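Lemcombe Studios tenants list
Subject: Re: Lockers, what can stay in them and what can't
Date: Feb 18, 2025

A previous message in this thread said:

> I rent a desk on the ground floor and was told my desk comes with a locker.
> Which ones are ours, and is there a rule about leaving things in them?
> I opened one last week and there was a cloth bag in it already.
> I don't want to move somebody else's stuff, but I also have nowhere
> to put my shoes. Also, do the keys stay in the doors or do we take
> them home? I've seen both.

Answering to the whole list, as I've had the same questions from other people since the Rind building closed and everybody's things came over here.

The short version is that one locker goes with each desk, and the number on your desk agreement is your locker number. Anything in your locker that you didn't put there can be moved to the lost property shelf by the kitchen. Please don't throw it out. Cloth bags in particular get left behind all the time, usually with a strap hanging out so the door won't close, and most of them do have an owner who wants them back.

If you find something, take the whole bundle out together. People wrap one thing in another, and when the pieces get separated we end up with a bag in lost property and a jacket in the laundry room. Put it on the shelf with a note saying which locker it came from.

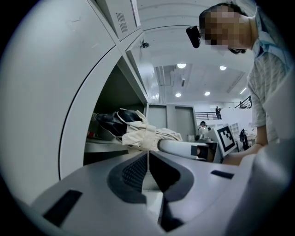
Keys

The key stays in the lock as long as the locker is not in use. Once it's yours, the key goes home with you or on your own ring. A key hanging in a door is how the rest of us know that a locker is free, so if you leave yours there while your things are inside, expect somebody to open it.

Spare keys are kept in the office. A replacement costs 16 dollars, and you pay that at the office when you pick it up. The lockers are from Nundska and the blanks have to be ordered, so it can take 5 working days. If you've lost your key and need your things the same day, call the desk at extension 3824 and we'll open the door for you.

Please don't try to force a door. We had two of them bent that way last July, and both now have to be lifted a little before they'll shut.

What can stay in them

Clothes, shoes, bags, tools, paper, and anything dry. You can leave these overnight and over a weekend. No food, including sealed food. No wet towels or umbrellas. The doors have slots in them for air, but they don't do much for a gym towel that has been in there for a week.

Please leave the slots clear. Someone had taped cardboard over theirs to keep dust off a sweater, and the inside of that locker smelled bad for a month.

How to empty one

The compartments are deeper than they look, and soft things work their way to the back where it's dark. Open the door all the way and reach right to the back wall before you decide it's empty.

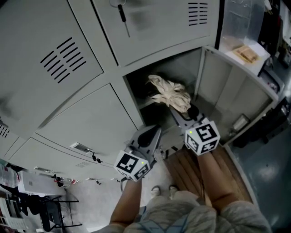
I check each one by hand when a tenant leaves, and I still miss a scarf now and then. Wipe the floor of the compartment with a damp cloth, let it dry with the door open, then close it and put the key back in the lock. If the key is stiff, tell the office and they'll oil it. Don't use cooking oil from the kitchen.

Things left behind

Lost property is kept until the end of the following month. After that, usable clothes and bags go in the donation box and the rest is thrown away. If you think something of yours went to the Catier warehouse with the Rind furniture, send me a description off list and I'll pass it on the next time the van goes over.

On the shoes: if your locker is full of someone else's things and you can't carry them all to the shelf, leave them where they are and ask the office for another locker until it's sorted out. There are free ones at the moment.

The office is open mornings only this week.

--
Lemcombe Studios tenants list
To leave this list, reply with the word unsubscribe in the subject line.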